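Keeping the old tower going

I put off writing this one for weeks, mostly because I was busy proving myself wrong. Back in March I told everybody at our monthly get-together that I was done with desktops. I'd get a laptop like a normal person, free up the corner by the window and finally have room for a reading chair. Well, the chair is still at the store and the desktop is still in the corner, so let me tell you how that happened!

It started with the noise. My computer had picked up a sort of low growl that got worse every time I opened more than a couple of browser tabs, and by dinnertime it sounded like a hair dryer in the next room. I took that as a sign of old age and started pricing replacements. Then Archana Gautam asked me when I'd last cleaned it, and I had to admit that the answer was never (I've had it since before we painted the kitchen, if that tells you anything).

So I shut it down, pulled the plug, carried it out to the back porch and took the side panel off. Oh my. There was a gray felt blanket over the front fan, thick enough to peel off in one piece, and the cooler on the processor was packed with fluff and what I'm fairly sure was cat. I used one can of compressed air, a soft paintbrush and an old toothbrush, and I held the fan blades still with a finger while I sprayed, the way Archana told me to. The whole job took 23 minutes, and that includes going back in for a sweater. 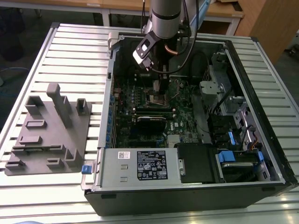

Manikandan Kartha wrote back after I mentioned all this on the mailing list, and he thinks I stopped too early. In his view the dust is only half of it, and a machine that age wants fresh thermal paste as well – he did his own last fall and says his processor went from 84 degrees down into the sixties while he was editing video. He also says to lay the case flat on its side before you touch the cooler, and to twist it gently before lifting so that nothing comes up with it.

I haven't been that brave yet, but I did buy the paste. I got it at Zoller, the little parts shop behind the post office, for 12 dollars, and the man at the counter threw in a couple of wipes for getting the old stuff off. While I was there I looked at more memory too. It would have been 80 dollars, and I walked around the block once and decided against it. The growl is gone and my photos open without a long think first, so I'm happy for now.

If you want to try the cleaning part yourself, bring your machine along on 18th April. We've got the long tables and plenty of outlets, and I'll have the compressed air. Please bring your own brush – mine is pretty disgusting at this point.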